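Inside the old office desktops: cables, cages and bays

Photos and notes by Joris Leemans

When the Gullen office closed its back room, we took on the desktop computers that had been stored there. Mirjam Mertens sorted them by case style before any covers came off, and I kept notes for whoever strips the next lot. The towers are plain office machines, and most had not been opened in years.

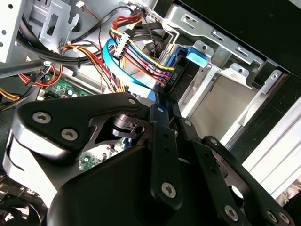

Work starts on the drive side, with the machine unplugged from the wall and the cover set aside with its screws in a cup. We look at the wiring before touching anything. The data cable comes out first, then the power connector, which can be stiff on older machines. Pull on the plastic body and never on the wires. If it won't move, rock it gently from end to end.

Blue SATA data cable. We keep these if the clips still hold. Cracked ends go in the scrap copper tub.

Power-supply wires in red, yellow, black and orange. They stay with the supply. Please don't cut them to save time — a supply with its leads intact can go back into another case.

Metal drive cage and blue plastic latch. The latches get brittle, so go easy on them, and put any spares in the small parts drawer marked Van Loon.

Empty bay. Check it for loose screws before the cover goes back on. Tip the case toward you and listen.

Sorted parts go on the Pullen shelving, lowest shelf for power supplies. Drives are labelled and locked up until they have been wiped. We have 4 tubs for metal and one for mixed plastic, and the mixed plastic fills fastest. Mirjam has the key to the drive cupboard.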